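4.2 Play food and the naming of kitchen items

Children in the Brasden sample learned most of their kitchen words at the table, during meals, and a smaller share in play. To separate the two settings we asked parents to keep a word diary for 30 days in June. The diaries came back from 56 families and held more than 2,000 entries. Words for fruit were entered early in both settings. Words for tools such as "colander" came late and were often replaced by "bowl" or "the one with holes" - a pattern Hedegaard also found in older children. Figure 2 shows items of the type named in the play entries.
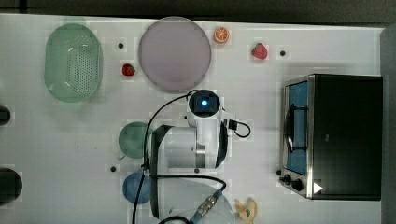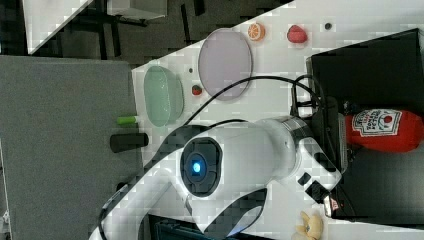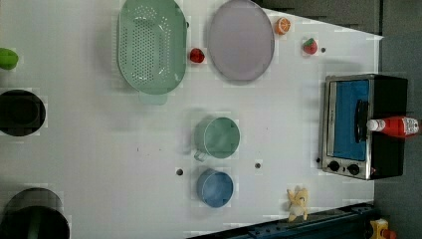
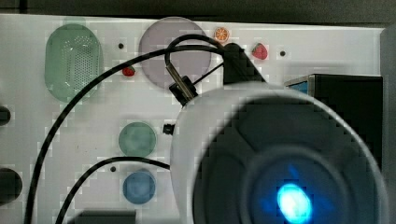 Figure 2. Tabletop items on a white surface, four views.

Mireille Joly, commenting on an earlier draft, objected that a diary kept by a parent records what the parent notices, and that a wrong name for a tool is easier to notice than a right one. We accept the point. The late entries for tool words may be partly a matter of recording, and the Onon diaries, kept by day care staff, show a smaller gap. They do not remove it. In both sets the fruit words came first, and children who had a word at meals did not always use it in play.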